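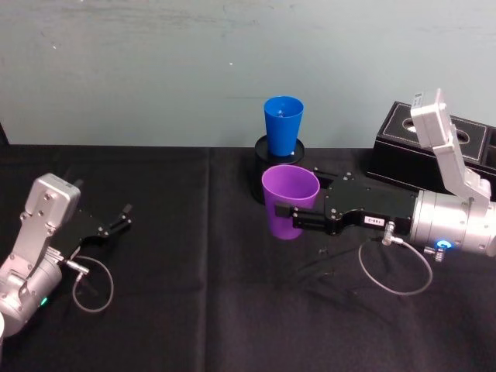

Purple cup on the black cloth, teal wall behind

Table colors for the Kevcombe supper: black, teal and purple?

marites_aquino
Posted 11/22/24
Okay table people, I need your eyes! I've got the supper at the Kevcombe hall to set up and I think I've fallen in love with a color combination by accident. The walls in there are that pale teal and I've spent two years trying to hide them. Then I put a black cloth down, a purple plastic cup landed on it, and I stood there grinning like a fool. The purple just sings!

So the plan is black cloths on everything, purple cups, and then... I don't know what. Plates? Napkins? Do I go silver? Do I go white and keep it plain? I've got 157 people coming and I already have the cups, so the purple is staying whatever you all say.

Also yes I know the cloth has a fold line. Tips welcome.

Protus
Love the purple. Don't love the black. Sorry! Black cloths show every crumb, every bit of lint, every drip of salad dressing, and by dessert your tables look like someone emptied a toaster over them. I'd go cream. You'd still get the purple and the wall would look warmer.

kristinec
Nooo, keep the black! Cream against that teal is going to look like a dentist's office from my childhood. The black makes the wall look like you picked it.

My vote is white plates, teal napkins. Pull the wall color down onto the table and the purple becomes the one bright thing at each place. I did black with teal napkins for my sister's baby shower in March and people kept asking where I'd gotten the idea (a cereal box).

gravyboat_jen
Seconding teal napkins, but test one against the wall first. Pale teals are sneaky. I bought what I thought was a match for my kitchen and one was green and the other was blue the minute they were in the same room.

marites_aquino
Oh teal napkins! I hadn't even thought of that. I was so busy fighting the wall it never crossed my mind to join it.

Protus, I hear you on the crumbs but cream scares me more. We're serving beet salad.

Protus
Beet salad. Fine. I withdraw the cream. I'll still say dark gray over black.

hallway_stan
For the fold line: a steamer, with the cloth already on the table. Pull it tight, clip the corners, go down the crease slowly from the back edge to the front and smooth with your other hand well behind the steam. Comes out of most polyester on the first go. If it's cotton you need a real iron and a damp dish towel.

What is the cloth made of? There are grayish shiny patches on it in the picture, and that makes me wonder if it's been ironed too hot at some point.

marites_aquino
Polyester, from Virk, the restaurant supply place out by the highway. $29 for the big ones. I haven't ironed it at all, I took it out of the bag and threw it over the table. Could the shine just be the light?

hallway_stan
Could be. Look at it from the other side of the table. If the patches move when you move, it's the light. If they stay put, it's the cloth.

marites_aquino
They moved! Just light. Phew.

gravyboat_jen
Steamer for a whole hall of tables is a long afternoon though. I hang mine over the shower rod the night before, doubled over a fat towel so the rod doesn't leave its own line, and most of the creases drop out. Then you only touch up the bad ones.

hallway_stan
Never worked for me on a packed-in crease like that one. Small wrinkles, sure.

gravyboat_jen
Works great for me, but I do leave the shower running hot for ten minutes first. Maybe that's the difference.

kirkoreo
Can I be the annoying one and bring up the wall? I'm looking at the lighter streaks and the scuffs, and there's a little white mark too. With a black table in front of it your eye is going to go right up there. I'd put a coat of paint on it before the supper. One afternoon, one roller.

kristinec
Kirkoreo, it's a hall with a supper in it, people are going to look at the food! And I kind of like the streaky look, it's soft. Half the coffee shops in my town paid someone to make their walls look like that.

kirkoreo
The streaks I could live with. It's the scuffs. A damp melamine sponge at least? Go lightly and try it down low first, they can take the sheen off flat paint and then you've got a clean spot that looks worse than the scuff.

marites_aquino
A sponge I can do. Painting I can't, the hall won't let us, I asked last year. I'll have the candles and the greenery up on that side anyway.

Protus
What kind of greenery? Eucalyptus would be so good here. That dusty color sits right between the teal and the black. Cheap by the bunch this time of year, smells wonderful, and you can lay it straight on the cloth with no vases.

kristinec
YES to eucalyptus. Protus has redeemed himself.

gravyboat_jen
One caution, fresh eucalyptus can get a bit sappy where it's cut. Put the cut ends on a saucer or tuck them under something.

lurker_lou
101 posts on this site as of this one, and I'm spending it on cups. Please put out a marker pen! With everybody using the same purple cup, people lose theirs and take another one, and you'll be short before the coffee. Silver paint pen shows up nicely on purple. We keep one at each end of the drinks table.

marites_aquino
Lou that's brilliant, and silver would tie in with the forks. So here's where I've landed: black cloths, white plates, teal napkins, purple cups with silver names, eucalyptus down the middle. I'm so excited I want to go set a table right now.

Kristine, do you remember where you got your napkins?

kristinec
I'll look through my receipts tonight! I might even have a few packs left over in the closet. They're paper, but the thick kind. I'll message you.

Protus
Still think gray. But please post the finished tables.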